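The Repair Bench at Sandcombe

Daryna Panasiuk opened her repair shop in Sandcombe in March, in what used to be the town's shoe store. The rent is 260 dollars a month, and she shares it with Samer Karaki, who fixes clocks at the back.

Most of what comes through the door is small. Hair dryers, fans, toy trains, a bread mixer older than its owner. Panasiuk charges 10 dollars to look at anything and takes that off the bill if she can fix it. 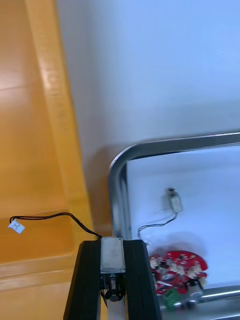
Parts are the hard side of the business. Makers stop selling them after a few years, so she keeps drawers of pieces from machines that were past saving. Karaki does the same with clock springs — he has 74 jars of them, all labeled by hand.

Vira Mykhailiuk drove over from Ulloa with a sewing machine that two other shops had turned down. "I didn't want a new one," she says. "I know how this one pulls."

It was ready in a week. Panasiuk closes at 2 in the afternoon and spends the rest of the day ordering screws.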